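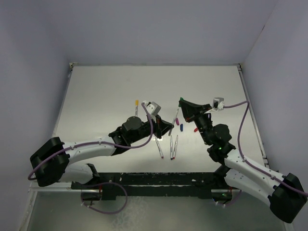
Plernano Two-Arm Bench

Tabletop cell for learned two-handed manipulation
Trutier, page revised September 15, 2021

Overview

The Plernano bench is a two-arm workspace for recording demonstrations and running the policies trained on them. It was developed for the marker capping study by Araba Agbenyega and Andor Kun, and is now supplied in the configuration used in that study. Labs that want to compare their own policies with the published result can do so without rebuilding the cell.

Configuration

Arms: two, mirrored left and right
End effectors: two-finger parallel grippers, black
Cameras: one on each wrist, one fixed overview
Work surface: white tabletop
Enclosure: pale, evenly lit walls on three sides
Arm cabling: purple, clipped along the links with a service loop at each base
Control: joint position targets, shared clock for both arms and all cameras
Supplied task set: Brollcombe markers, gray barrels, colored caps

Reference task

Markers and caps are laid out loose near the center of the table. One arm picks a marker, the other picks the cap that belongs to it, and the two are joined in the air or against the table. The policy chooses the arm assignment. No fixture holds the marker at any point.

The task was selected for three properties. The cap is small compared with the gripper fingers and hides most of itself once grasped. The insertion tolerance is tighter than the repeatability of the arms in open loop. Color has to be matched before contact, and a wrong match is counted as a failure even when the cap seats correctly.

Method

Demonstrations were recorded by teleoperation with a pair of leader arms. The training set holds 1,014 episodes, collected by Lindalva Furtado and Edivaldo Barbosa over two layouts of the table. The policy takes the three camera views and the joint positions of both arms and returns a short sequence of joint targets, of which only the first part is executed before the next query.

Two versions were trained:

Version A uses all three views.
Version B uses the overview camera alone.

Both were trained on the same episodes with the same number of updates.

Result

Each version was run for 481 trials from randomized starting layouts. Version A failed on 113 of them. Most of those failures came in the last few millimeters, with the cap tilted against the barrel and the gripper closing further instead of backing off. Version B failed more often than it succeeded, and the errors were spread over grasping, matching and insertion.

Cap grasps that started with the open side facing the table were the hardest group for both versions. Regrasping was seen in Version A - it was never scripted and appears in only a small share of the demonstrations.

Known limits

The result applies to the supplied marker set. A change of barrel diameter needs new demonstrations. Reflections from glossy caps affect the overview camera when the enclosure lighting is altered, so the light level should be left at the factory setting during evaluation.

Wrist camera mounts must be checked after any collision. A shift of 5 mm was enough to lower the success rate in a separate test by Anselmo Fontes - the calibration routine reports it but does not correct for it.

Supplied with the bench

Episode data and both sets of trained weights
Evaluation script with the starting layouts used in the study
Calibration target for the wrist cameras
Spare gripper fingers, one pair per arm

Options

Arruda leader arms for teleoperation
Second task set, available from December

Lead time and shipping weight are given with the quotation. Requests for drawings of the enclosure should state the bench serial number.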